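Zirow wireless controller: three weeks of couch time

I bought the Zirow because my old gamepad had developed stick drift so bad that my guy kept strolling off cliffs while I was reaching for my coffee. I didn't want to pay full price for a new first-party one, and my buddy Tapio Nieminen had been going on about his Zirow for months (he races, mostly, and he's a lot pickier about triggers than I am). So I ordered one in the dark gray and figured I'd send it back if it was junk.

It isn't junk! It's got some annoying habits though, so let me get into it.

Pairing first. You hold the little button on the back until the light blinks, then do the same on the console, and the first time it took me 3 tries. Once it's paired it stays paired, with one big exception: if you use it on a PC and then go back to the console, you have to do the whole dance over again. There's supposed to be a quick switch if you hold two of the face buttons down while it powers up. I've gotten that to work maybe half the time, and I still don't know what I'm doing differently when it doesn't.

The sticks are great. A bit stiffer than I'm used to, with a nice grippy edge, and I quit overshooting my aim after a couple of evenings. The d-pad is mushy. If you play fighting games you're going to hate it, and I'd look at the Turunen pad before this one (heavier, and uglier if you ask me, but the d-pad clicks like it should).
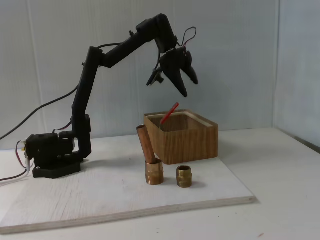
Battery life is good, not amazing. The box says up to 17 hours and I've never seen that, but I turn the rumble all the way up and I never remember to shut the thing off, so take that for what it's worth. It charges over a regular USB-C cable. The one that comes with it is so short I had to sit on the floor in front of the TV to play and charge at the same time, so I dug a longer one out of a drawer and that's been fine.

Rumble is strong and kind of noisy. My wife could hear it buzzing from the kitchen during a boss fight. You can turn it down in the Zirow app, and while you're in there do the firmware update, it got rid of a lag I was getting on the right trigger. The app wants you to make an account. I skipped that and it let me update anyway.

Oh, and the shoulder buttons. They're loud, a real sharp click every time. Man-sik Maeng in our Thursday group asked me over voice chat if I was stapling something.

Would I buy it again? For shooters and driving, yeah, and I'm thinking about a second one for when my brother visits in July. I'd give it four stars, and it'd be higher if switching between the PC and the console worked every time.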